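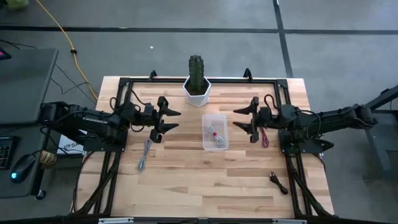 Stock fingers vs. printed tips, part two: cables

June 12, 2024

The last post covered blocks and cups, where the stock pointed fingers and the Lumareo soft tips came out close enough that I stopped caring about the difference. Cables are another matter. A cable changes shape when you touch it, it has a bend radius that fights the fingers, and the connector end weighs more than the rest. I put off this comparison for most of the spring.

Setup

Two arms on the extrusion frame, facing each other, parallel grippers on both. The pointed fingers are on for the baseline runs. The task is to pick a cable off the wood and place it in the clear plastic container in the middle, using whichever arm is closer. The cactus stays at the back between the two brackets as a fixed landmark, so I can tell at a glance whether the overhead view has shifted between sessions.

The cable set is a mix: gray ones, a short red one that is bundled, and a black one with a connector end. The coiled gray cable with the small red tie starts inside the container in the crowded condition, which makes the drop harder. In the empty condition I take it out.

Controller

I ran everything on the Tosar build at first and switched to Stockdale halfway through. The reason was gripper current limiting. Tosar treats the gripper as another position joint, so if you command closed on a thin cable it keeps pushing until the motor faults. Stockdale lets you set a current ceiling per finger pair. I settled on 150 mA over my idle reading. Lower than that and the black cable slid out during the lift. Higher and the soft tips folded sideways.

I threw out the Tosar runs and repeated them, so all the numbers below come from one controller.

Results

Total attempts: 1102, split evenly between the two finger types. Successful placements over both types: 634. That is a poor rate, and most of it comes from the crowded condition, where a cable already in the container tends to catch the one coming in.

Pointed fingers did better on anything lying flat. They get under the jacket with very little clearance, and the contact is narrow enough that the cable doesn't roll. They did worse on bundles. With a bundle you want to hold several strands at once, and a point grabs one and leaves the others to pull loose on the way up.

Soft tips were the reverse. Good on the red bundle, good on the tied gray coil when I asked for it to be taken back out, bad on a single strand against the wood. The tips are thick at the end, so they touch the table before they reach the cable's centerline, and the cable squirts forward. I tried lowering the approach by a couple of millimeters and just added table contact.

The connector end was hard for both. If the grasp lands more than a few centimeters from the connector, it swings and hits the container wall. Grasping on the connector housing itself works, but only when it happens to lie with the flat sides facing the fingers.

Wear

I replaced 11 soft tips over the whole set. They tear at the base, on the inner side, always in the same spot. The pointed fingers show some polish on the inner faces and nothing else.

Left versus right

The right arm scored slightly higher with both finger types. I swapped the grippers between arms and the difference stayed with the arm, so I suspect the calibration on the left wrist. I redid it once — no change. The mount screws are next.

What I'm doing next

The Nekville people sell a hybrid finger, rigid spine with a thin rubber face, that should sit flat enough for single strands. A pair is on order. I'll keep the same cables, the same container and the same current ceiling, and log it against the table above the same way. If the left arm still lags after I retorque the mount, I'll pull the wrist apart before running anything else.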